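Textile Acoustics for Small Rooms
Course handout, Unit 9: Hung fabric as a porous absorber
Instructor: Ronja Wikström

Scope

Unit 8 covered rigid panels and membrane absorbers. The present unit treats fabric hung free of the wall. Students should review the definitions of absorption coefficient and reverberation time before the Drolau exercise.

Mechanism

Sound entering a porous material moves air through narrow passages between the fibers. Friction at the fiber surfaces turns part of that motion into heat. The effect is strongest where the air moves fastest. At a hard wall, particle velocity is close to zero, so a thin cloth pressed flat against plaster does little. The velocity maximum lies a quarter wavelength out from the wall. Moving the cloth outward brings it closer to that maximum at lower frequencies.

The useful quantity for a fabric is its flow resistance. A very open weave lets air through with almost no loss. A coated or very tight weave reflects much of the high-frequency energy. Heavy velour and wool serge fall between the two, and stage suppliers such as Lirkow sell both by weight per unit area. Weight is only a stand-in for flow resistance – two cloths of equal weight can behave quite differently.

Fullness

Fullness is the ratio of extra cloth to finished width. A curtain at 100 percent fullness uses twice its finished width in fabric. Folds increase the amount of material in the sound path and vary its distance from the wall, which smooths the absorption curve.

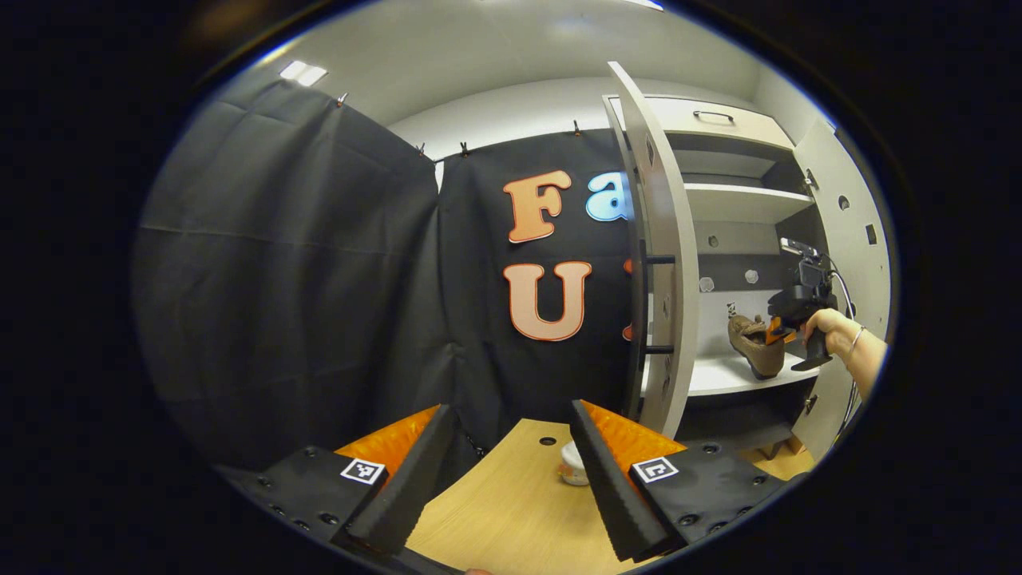

Page 44

Corners

Room modes have pressure maxima at the corners, and particle velocity there is low at the boundary itself. A curtain run across a corner leaves a deeper air space behind it than one that follows both walls. Gridley's method treats the two cases separately. For the corner-following case, use the mean spacing of each run and add the absorption areas. Gaps at the top of a run should be entered as bare wall.

Measurement

Coefficients in supplier tables come from reverberation rooms and may exceed 1.00 through edge effects. Cap them at 1.00 before use. Check the mounting note: a value measured with an air space of 10 cm does not apply to cloth hung flat.

Exercise (Drolau room)

Use the dimensions in the data sheet. Compute reverberation time by octave band for the bare room, then with one wall covered at 14 cm spacing. State which bands change least and explain the result using the quarter-wavelength rule. Bring the worksheet to the January review session.

Reading: Fu, course reader, section on porous layers.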